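Wanted: help choosing our next picking cell

Andosard is putting together the equipment budget for the Fustby workshop and we need 2 people for a short paid stint. Start in June if we can manage it. Mostly bin picking — what to buy, what to keep, what can wait another year.
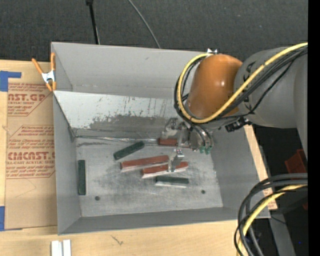 Red and green blocks in the grey bin, Fustby bench.

You'd be getting quotes for grippers, bins and cable kit, checking lead times, and writing up a costed plan we can acually defend. Budget for small parts is 3,000, arm is seperate. 16 hours a week over 8 weeks, some of it from home.

Need: you've bought or specced workshop kit before, any sort. Spreadsheets. Happy ringing suppliers and chasing them.
Nice to have: some time spent round robot arms.

Short note plus CV to the Utinach office, marked "picking cell". No agencies please — we'll reply to everyone else.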